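Chapter 7
Keeping Track of Small Supplies

Learning goals

After reading this chapter you should be able to:
Tell the difference between consumable and durable supplies
Set a reorder point for an item
Carry out a simple stock count and record the result
Explain why small losses are hard to see in a set of accounts

Opening case: the supply closet at Prumura

Prumura is a bookkeeping and payroll service with 28 employees on one floor of an office building in Mesgate. For years it bought office supplies the way many small firms do. When someone ran out of something, that person told the front desk, and the front desk placed an order. The invoices were paid, coded to a single account called Office Expense, and filed.

In March the office manager, Chathurika Begum, compared the account with the year before. Spending had gone up 63 percent. The number of employees had not changed. No single invoice looked wrong. Most were for small amounts, and the same few items came up over and over: pens, markers, tape, sticky notes, printer paper.

She began with the closet. On the top shelf, behind the paper, were 70 unopened boxes of staples. The firm had mostly stopped stapling documents two years earlier, when its clients moved to electronic filing. Meanwhile the markers were gone, and a rush order for more had been placed that same morning.

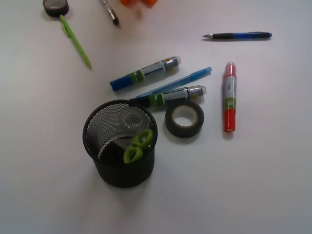

Figure 7.1 Common desk supplies. Pens, markers and tape are used up over time; scissors and a mesh cup are not.

The problem at Prumura was not theft, and it was not really waste either. The firm had no record of what it owned. Each order made sense to the person who placed it. Taken together, the orders did not match what the office used.

7.1 Two kinds of supplies

Supplies fall into two groups. Consumable supplies are used up in the course of work and have to be replaced. Ink, paper, tape and pens are consumables. Durable supplies stay in service for a long time and are replaced only when they break or go missing. Staplers, rulers, desk trays and hole punches are durable supplies.

The two groups are managed differently. For a consumable, the main question is how fast it is used. For a durable item, the main question is where it is. A firm that treats both groups the same way will usually count its staplers too often and its paper too seldom.

Some items sit between the two groups. A refillable pen is durable, but its refill is consumable. A tape dispenser is durable and the roll inside it is not.
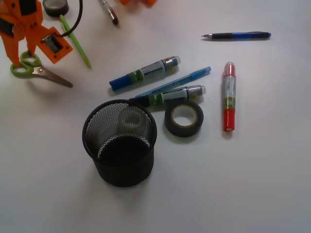

In cases like these, list the two parts on separate lines of the supply record, each with its own unit. A record that says only "tape" leaves the reader to guess whether it means rolls, boxes of rolls, or dispensers. Errors of this kind are common when one person does the ordering and another does the counting.

The unit matters for cost as well. Suppliers often quote a price per box on one page and a price per piece on the next. Choose the unit in which the item is handed out -- usually the single piece -- and convert everything to it before you compare prices.

7.2 The reorder point

The reorder point is the quantity at which a new order should be placed. It depends on three things: how much of the item is used each day, how many days a delivery takes, and how much extra the firm wants to hold in case the delivery is late. The extra amount is called safety stock.

Reorder point = (daily use x delivery time in days) + safety stock

Suppose an office uses four pens a day and its supplier, Clerier, delivers in seven days. Expected use during the wait is 28 pens. If the office holds seven more as safety stock, it should reorder when 35 pens are left.

The formula assumes that use is steady, and for many items it is not. Paper use jumps at tax time. Pen use jumps when new staff start. 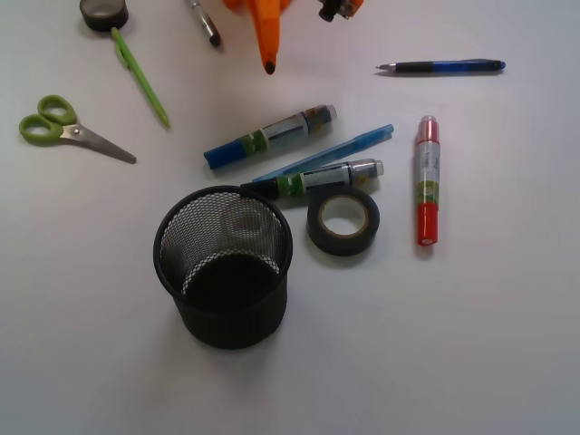 Darragh Egan objects that a formula is more than a small office needs, and that a strip of colored card placed near the bottom of the stack does the same job. When the card shows, you order. He is right that the card works, but someone still has to decide how far up the stack to put it. The formula answers that question. The card is a way of carrying out the answer without checking a list every day.

7.3 Counting what is there

A stock count compares the record with the shelf. The usual steps are to stop issuing items for a short time, count each item in its own unit, write down the figure before looking at the record, and then note any difference.

The order of those last two steps is important. People who see the expected figure first tend to find it.

Durable items should be checked for condition during the same count. Mark each one as good, needs repair, or discard.

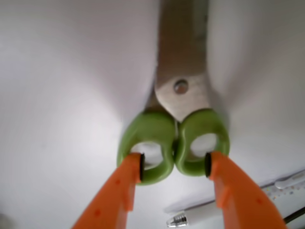

Figure 7.2 Scissors with plastic handles, a durable item.

Key terms

consumable supplies
durable supplies
reorder point
safety stock
stock count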